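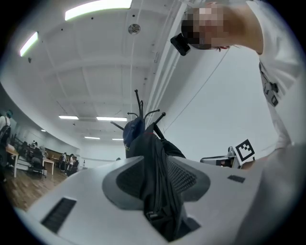 *Coat stand, navy cap, black backpack. Ceiling by the fluorescent school of design.*

March 26, 2026

The coat stand at work has black hooks sticking out in every direction, several with round knobs on the ends, and from below it looks like something you'd use to keep pigeons off a courthouse. I have been meaning to write about it for a while. My standards for blog material have never been high.

We rent desks on the second floor of the Zondstead building, and when Siveck moved in they brought the stand with them. I believe it was meant for coats. I have seen coats on it, mostly in the months when nobody can find their gloves. The rest of the year it holds caps, bags, a scarf of unknown origin and one umbrella that opens when you look at it wrong.

Bags are the trouble. A cap weighs nothing and will sit on a hook until the building is demolished. A backpack has opinions. Hang it by one shoulder strap and it turns its face to the wall, so the pocket you want is always around the back. Hang it by both straps and you need two hands and some patience to get it down again, usually while holding coffee. The little loop at the top was invented for exactly this job, and I use it maybe one time in ten, generally after the other methods have failed.

Then there's balance. Last July I hung a bag with a laptop, a water bottle and a hardcover on one side of the stand and went to lunch. The other side had a cap. You can work out the physics. The laptop survived, the bottle survived, and the hardcover now opens by itself to page 60, a page I've grown to dislike.

So I have rules now. Heavy things go low, or on the floor if I'm being a grown-up. If two bags are going up, they go on opposite sides. Chargers come out first, because a charger in a hanging bag sinks to the bottom and ties itself to everything it meets on the way down. I also zip everything. I learned that one from a pack of 400 paper clips, and I'm still finding them.

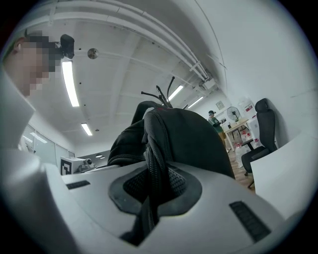
*Zipper, folds, mesh, loose bits on top. Black on black on black.*

My other complaint is about color. Everybody buys black bags. I buy black bags. They don't show dirt, they go with everything, and once you put something black inside one you may as well have dropped it down a well. Black cable, black pouch, black lining. I spent most of a morning last winter feeling around for a pair of earbuds in a black case, and they were in my coat.

My own is a Jernoler, bought on sale, and it has so many compartments that I've stopped learning new ones. There's a mesh one I use for receipts. There's a padded one I think is for a tablet I don't own. The tag promised "intuitive organization," and I'd like to meet the person whose intuition they used.

I did price a replacement for the stand. Rizk makes a wall rail with wide, sensible pegs and enough room between them for an actual winter coat. Then I asked what it would cost to do the whole hallway, with fitting, and the quote came back at $3,168. The stand and I have reconciled.

What I'll probably do is put a low bench next to it, so the bags have somewhere to go that isn't up. Zondstead has a form for furniture. It's two pages long and wants to know the bench's intended purpose. I've written "bags" and I'm waiting to hear.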